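Light blue plates on a white table – how do you get the gray marks off?

gurkley
I bought a set of 16 shallow plates for a small lunch counter I'm helping to set up. Pale blue, round, raised rim, flat base. They stack well and they weigh very little. The trouble is that the flat part shows every smudge. I wash one, dry it, put it on the table and I can still see marks in the middle.

The table is white too, matte, and it has picked up faint gray streaks that I can't get out with dish soap. I've tried a damp cloth and a soft sponge so far.
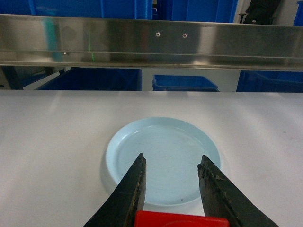
I don't want to send them back if I can help it. They cost $40 for the set and the color is what we wanted. Has anyone kept light plates looking decent for more than a few months?

saludo77
Baking soda and a little water. Make a paste, rub it in with your fingers, leave it 3 minutes, rinse. I do this with my own pale dishes every couple of weeks. For the table, same paste but go easy, it can leave a dull patch.

clistent
I disagree on the table. Baking soda is an abrasive, and on a white matte top you end up with a shiny spot where you scrubbed. Use a melamine sponge, very wet, no pressure, and try a corner first.

saludo77
A melamine sponge is an abrasive too. It's a finer one.

clistent
Sure, but finer is the point. I ran a cafe with 200 covers on a good day and we did every white table that way. We replaced two tops in all that time, both for burns.

gurkley
Thanks both. I'll try the sponge on the table and the paste on one plate. What about drying? I've been using cotton towels and I think they leave lint behind.

selleo_k
Stop towel drying. Rinse hot, stand them in a rack and leave them alone. If your water is hard you'll get spots, so put a splash of white vinegar in the last rinse. Also don't slide the plates across the table. Lift them. A lot of gray streaks on white tops come from the foot of a dish being dragged.

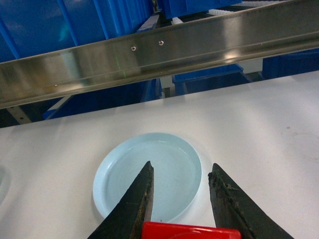 gurkley
I do slide them, so that could be part of it. We push them down to the far end when we're setting out. I'll get people to carry them.

clistent
Vinegar in the rinse is fine now and then. I wouldn't do it every wash – I had some glazed bowls go cloudy and I blame that.

selleo_k
Mine have had it for years and they look the same as the day I got them. Depends on the dish, I suppose.

gurkley
Update from September. The paste took most of the smudges off the test plate. The sponge lifted the streaks on the table, except one near the wall that I think is a scratch. I'm keeping the set.

Comments

tray_liner: The paste worked on my white saucers too. Took two goes.

norrisport: Would any of this be safe on a painted rim?

saludo77: I'd skip the paste on anything painted. Dish soap and a soft cloth.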